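The second life of the Kombo

Libor Doležal sold his first valve amplifier at 21 and has regretted it ever since. It was a Grusus integrated, bought from a neighbour, and it paid for a month's rent. The one he owns now sits on a low shelf in the back room of his shop, next to a pair of Kombo loudspeakers that most dealers would have thrown out.

The Kombo was never a fashionable speaker. Inditz made more than 2000 pairs before closing the line, and many of them ended up in school halls and church meeting rooms, where they were played too loud and left beside radiators. The cabinets last well. The trouble is in the foam around the bass driver, which goes sticky and then crumbles, and in the crossover, where the original capacitors drift a long way from their printed value.

Doležal repairs both. A pair takes him two days, most of it waiting for glue. He cleans the old foam from the cone with a soft blade and a little alcohol, centres the voice coil with strips of thin card, and leaves the new surround to set overnight. The crossover he rebuilds on the original board, keeping the coils.

"People want me to put in expensive parts," he says. "I tell them to spend the money on records. If the value is right and the part is new, you have done most of the work."

Nafula Lukumay brought him her pair in September. She had been using them with a modern Vudora amplifier and found the sound thick in the bass and dull higher up. She had blamed the room, moved the sofa twice and bought a rug. When the speakers came back she put the sofa where it had been.

We listened to them at her flat on a Friday evening, first with the Vudora and then with Doležal's Grusus, which he had carried up the stairs himself.
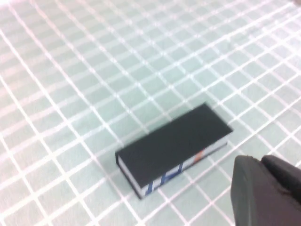 White grid lines on a pale green work surface.

The difference between the amplifiers was smaller than I expected. The Grusus had a little more body on piano and solo voice – the Vudora was quieter between tracks and kept a firmer hold on the double bass. Lukumay preferred her own amplifier and said so. Doležal shrugged and asked to hear the piano again.

Neither made the Kombo sound like a new speaker. The treble still rolls off early, and large orchestral pieces get crowded when the volume goes up. At normal levels, with small groups and older recordings, they were easy to sit with for a whole evening. We stopped at ten, when the man downstairs came home from work.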